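Old Electronics in Motdale Homes: What People Keep and Why
Student Project Report, Environmental Studies

1. Background

Motdale has no weekly pickup for electronics. Residents can take old equipment to the Fatham drop-off yard, which opens for small loads on weekday afternoons, or hand it in at the store when they buy something new. There is also a repair shop, Wilum, that takes certain items for parts. We wanted to find out how many homes use these options and how much old equipment stays in closets and garages.

The question came out of a class unit on household waste. Most of the readings dealt with what happens to electronics after they reach a recycler, and had much less to say about the years before that, when a phone or a computer is no longer used but has not been thrown out.

2. Method

We surveyed 108 households in two parts of town, the older streets near the river and the newer blocks off Rajan Road. Each household filled out a paper form. The form listed common types of electronics and asked how many of each were in the home, how many had been used in the past year, and what the household planned to do with the rest. An open question at the end asked about anything that made it hard to get rid of old devices.

We left out large appliances such as stoves and washing machines. Batteries and cables were also left out. On the first version of the form we had a line for cables, but the people who tested it wrote "a drawer full" or "too many," and we could not use answers like that.

The Fatham yard let us look at its intake log for August. The log gives the total weight of each load and a short note on what was in it. It does not say where the load came from, so the August figures cover everybody who used the yard that month, including people from outside Motdale.

3. Results

The households reported 1,098 devices in all. Phones were the most common type, followed by televisions and laptops. Desktop computers were less common, but they were the type most likely to be sitting unused. Several forms mentioned a desktop that had been replaced by a laptop and moved to the basement.

Of the households surveyed, 60 had at least one device that had not been turned on in the past year. The most common reason for keeping it was personal files. People were worried about photos and tax records on the drive and did not know how to remove them. The second most common reason was that the device still worked and it seemed wasteful to let it go. Distance to the yard came third, mostly from the river side, where fewer homes have a car.

The August log at Fatham showed 1,454 pounds of electronics. Televisions and monitors made up most of the weight. Phones hardly showed up in the log at all, even though they led the household count. Part of the difference is plain weight, but the notes column also mentions few phones, so it looks as if most old phones go somewhere else or stay at home.

4. Discussion

The answers about personal files surprised us. We had expected distance to come first. A person who is afraid of losing photos will not be helped by longer hours at the yard. Wilum already takes out hard drives for a small fee and gives them back to the owner, but only a few households knew this.

Our sample has limits. Renters were less likely to return the form, and people who keep nothing may have thought the survey did not apply to them. The count of unused devices also depends on memory. One household returned a corrected form two weeks later after finding another laptop.

5. Suggestions

The town could print the yard hours and the drive removal service on the same flyer as the regular trash schedule. A pickup day on the river side, even once a year, would reach people without a car. We would also like the yard log to record the ZIP code of each load.
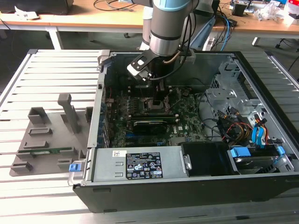
If the survey is repeated, the form should ask about phones separately, with a line for where the last one went. It should also ask whether the household rents or owns, which we left off to keep the form to one page.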